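Search products, spares, recipes Go
Home Breakfast Table Bench Clearance Spares Contact

Lestard Round Placemat, Charcoal

Item 1493

A placemat is a modest thing to sell. It lies flat, it goes under a plate, and at the end of the meal it has crumbs on it. We have carried this one for longer than we have carried most of our toasters, and it has caused a good deal less correspondence.

The Lestard is a plain round mat in a dark grey that the maker calls Charcoal. There was also a Pebble, a Driftwood and, for one regrettable winter, a Mustard. Charcoal outsold the lot so thoroughly that the others were quietly dropped. If you have a Mustard and need another to match, write to us. We have a box of them and would be pleased to see it leave.

What it's for

Breakfast, mainly. You can put dinner on it and the mat won't object, but the size was settled with a morning in mind: a plate, a bowl, and the mug you'll put on the table instead. Shahla Tehrani, who does our buying, tested the first samples at home with two teenagers and a jar of golden syrup. Her notes on the rejected versions run to several pages. Her notes on this one say "fine, order it", which is the warmest thing she has written about any product in our range, the Stimmont kettle included.

The surface is a close weave with a wipeable coating. Milk sits on top until you deal with it. Jam does the same, though jam left from breakfast until the footy's on will need warm water and some resolve. The underside has a bit of grip to it, enough that the mat stays put when somebody saws at a crumpet. It won't hold on a tablecloth. Nothing does.
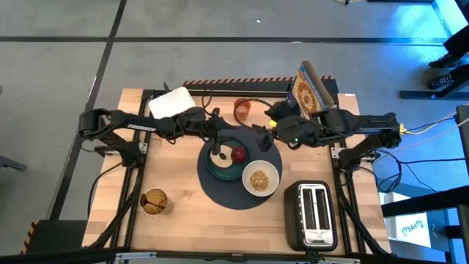
Round mats get a bad name from people who own round tables and want six of them, at which point the geometry turns nasty and everyone's mat overlaps. On a straight-sided table they behave very well. One in the middle of a butcher-block top looks deliberate, and the dark grey is a sound backdrop for the rest of breakfast: a dark teal plate and a white bowl of cereal both sit comfortably on it, and a red apple looks better than an apple has any right to at that hour. The toaster lives off the mat, please. So does anything else with an element in it. The coating is rated for a warm plate and will not forgive you for a frying pan.

What goes with it

We are asked this more than we'd expected to be. Our own view is that you should use the plates you have. If you must buy plates, the Bakhtiari stoneware is good with Charcoal in any of the deeper colours, and the plain white looks smart if a little like a hotel. The speckled one disappears against the weave and you'll spend the meal hunting for the edge of it.

For glasses, anything with a bit of colour does nicely. Amber and the orange end of red warm the grey up. Clear glass is also fine and costs less, and we sell both, so please don't feel steered.

Placemats are sold singly. We tried pairs, and found that a surprising number of households contain three people. Order what you need. If you order 30, we will assume you run a guesthouse and ring you up about trade terms – the phone call takes 2 minutes and generally saves you some money.

Care

Wipe with a damp cloth and let it dry flat. A drop of dish soap is allowed. Bleach is not, and neither is the dishwasher. A customer in Ballarat has put hers through the dishwasher every night since she bought it and writes each August to say it's perfectly all right. We are happy for her. The warranty is unmoved.

Don't fold it. Rolling is fine for a short while, coated side out, if you're taking it camping or to your mother's. For the cupboard, stack the mats flat, under something with a bit of weight. A heavy cookbook you don't use is ideal, and most of us have one.

If the edge curls after a long spell in a drawer, lay the mat face down on the bench overnight with a tray on it. Ironing has been suggested to us by a number of customers and then regretted by the same customers.

Colour

Charcoal is dark grey. On some screens it comes up nearly black, and on the office computer it has a definite lean towards navy, but it is grey. If you're trying to match a benchtop, send for a swatch first. They're free and they come in an ordinary envelope. Dye lots do vary slightly from one delivery to the next, so if you are fussy about such things, buy the whole set in one go. If you aren't, you'll never notice, and your guests certainly won't.

How it wears

The maker's lab rubbed a sample 4000 times with a weighted pad and reported slight dulling at the centre. We don't know anyone who eats breakfast with a weighted pad, but it's a decent indication that a cereal bowl will take a long while to do any harm. In ordinary kitchens the edge goes before the middle does, usually where people pick it up to shake the crumbs off. Pick it up from different sides and it'll last longer. We realise you won't remember this.

Knives will mark it. Use a board.

Delivery and returns

Orders go out by Zumevent, flat-packed between two sheets of card. If yours arrives with a bend in it, send us a photo before you try to fix it and we'll post another. Keep the card, too. It's good card.

Unused mats can come back within the month for a refund or an exchange. Used mats can't, and we can tell. The last one returned as "never out of the packet" had a perfect ring of tea in the middle of it and half a sultana stuck to the back.

Also in this range

Lestard Oblong Placemat, Charcoal. Same weave with corners. It suits a narrow table and people who butter their toast beside the plate.

Lestard Coaster, Charcoal. A very small version of the above. Sold singly as well, though in this case we do recommend getting a few, as they end up behind the couch.

Lestard Table Runner. Discontinued. We have one left, it's been the display model, and the price is open to discussion.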